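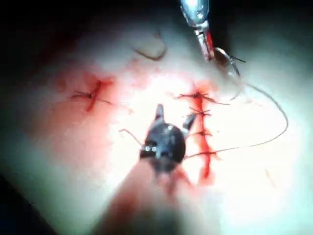 *Fig. 1. Open instrument jaws over a stitched wound line.*

# Does thread type change how long a seam holds? (Sewing and Materials, final write-up)

by Zeeshan Yousafzai

So my project started with a ripped backpack. The strap seam gave up in January, all my books went down the stairs at Ellisow station, and I got weirdly interested in why one kind of thread snaps and another just sits there for years.

People have been closing things up with thread for a very long time - sails, shoes, tents, skin - and the basic problem is pretty much the same every time. You want two edges to stay together without the thread cutting through whatever it's holding. I only tested fabric (obviously!), but I did read a bit about surgical stitching for background and it was the most fun part of the reading.

## What I did

I sewed 20 strips of cotton canvas, all from the same roll from Jadoon Fabrics. Half got plain cotton thread and half got polyester. Same needle, same straight stitch, same stitch length. Then I clamped each strip to the bench and hung a bucket off the other end, adding 100 grams of sand at a time until something gave.

I also wanted to try waxed linen, but the order from Jerkari never showed up, so that's a gap.

## What happened

Polyester won, which I expected. What I did not expect was how the cotton strips failed. I thought the thread would snap in the middle somewhere, and on most of them it went right at the end, where I'd backstitched. My backstitching is not great, so part of this may be me and not the thread!

With the polyester, the canvas started to pull apart around the needle holes before the thread broke. Five of those strips never lost a stitch at all - the fabric just tore along the line like a stamp.

## Things I'd change

More strips, a better clamp, and a proper force gauge. The bucket swings, and I'm sure that added some extra pull. I'd also like to try a zigzag stitch, and to soak some strips first. The backpack is fixed now, in polyester, with the ends knotted by hand.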